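Moving a small blog to a new domain, one year on

Last December I moved this site from a free subdomain to its own address. I had put it off for a long time because everything I read about it was written for stores with a marketing department, and I have a blog with 12 regular readers who email me and a larger number who arrive from search, read one page and leave. I kept notes as I went. I'm posting them now that the numbers have settled.

Some background first. The old site ran on Birnum, which gives you a free address with their name in it and a choice of 6 themes. It was fine for writing. The trouble was that I couldn't set a page title separately from the post heading, and I couldn't edit the sitemap. Every post also had a date in its address, so a piece I had rewritten twice still looked years old in the results.

I exported everything on a Tuesday night. The export file had all the posts and none of the internal links in working order. They all pointed back to the old address, including links from one post to another. If you're planning a move, search the export for your old domain before you do anything else. I did a find and replace in a text editor and then clicked through the posts by hand, which took three evenings.

Redirects were the part I had worried about most. Birnum will forward a whole site to a new domain if you pay for one year of their basic plan, and it keeps the path after the slash. That meant my new addresses had to match the old ones, dates and all, or I had to add a second set of redirects on my end. I wanted the dates gone, so I added the second set. A visitor from an old link now gets bounced twice. It isn't ideal – one hop would be better – but I haven't been able to measure any harm from it.

I told the search engine about the change through its webmaster tools and submitted the new sitemap the same day. Then I waited.

For the first two weeks traffic looked normal. In the third week it dropped by more than half. I had read that this happens and I still didn't enjoy it. I changed nothing for a month, apart from fixing a handful of broken addresses that showed up in the error report. Most of those were image pages that the old platform had created without my knowing. I let them return a plain "not found" and they dropped out of the report by spring.

I do most of the site work at a table, in the hour after dinner, and that is where the spreadsheet of old and new addresses got filled in.

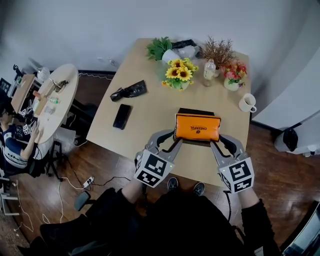
The table, with the orange pouch and my phone.

The spreadsheet ended up being the most useful thing I made. It has one row per post, with the old address, the new address, the search phrase that brought people in, and whether I thought the post deserved to stay. I had never looked at the blog that way. A lot of posts had received no search visits in a year. Some of those were personal and I kept them. Others were thin pieces I had written only because I thought I should post every week, and I either folded them into longer ones or took them down.

The best example is the three posts I wrote about repairing window screens. Each one covered part of the job and they were competing with each other for the same phrase. I combined them into a single page, put the steps in order, and redirected the other two to it. That page now brings in more visits than the three did together.

Homa Salehi, who has run a gardening site out of Skodesville for years, read my plan before I started and made two suggestions. One was to write to the people who linked to me and ask them to update the address. I sent nine emails and got five updates and one long, friendly reply about screens. The other was to leave the design alone until the move was finished. I wanted to change both at once. She said that if traffic fell I wouldn't know which change had done it, and she was right about that.

I tried one paid tool along the way, a rank tracker called Sestano. It checks your position for a list of phrases every morning. I used it for two months and then canceled. The reports were accurate as far as I could tell, but my positions moved up and down a few places every day and I kept wanting to react to it. The free data comes a couple of days late and for a site this size that's soon enough.

For hosting I went with Khunthong. Pages load faster than before, mostly because the old platform added scripts I couldn't turn off. Support took two days to answer a question about certificates. The answer was correct.

Now the numbers. In the last full month on the old address I had 3,654 visits from search. At the lowest point after the move it was almost 2,000 under that. It climbed slowly through the spring, went flat over the summer, and passed the old figure in September. Direct visits barely changed the whole time.

There are things I'd do differently. I would set the page titles before the move, in the spreadsheet, so they went live with the new addresses. I did them afterward, a few at a time, and some are still missing. I'd also take a full copy of the old analytics. Birnum deleted mine when I changed plans, and I only have the totals I happened to write down.

The forwarding plan comes up for renewal soon. I'm going to pay for another year. There are still old links out there on forums I no longer have a login for, and people do click on them – a few every week, according to the logs.

Next job is the category pages. Right now they're just lists of titles, and two of them cover nearly the same ground, so one will probably go.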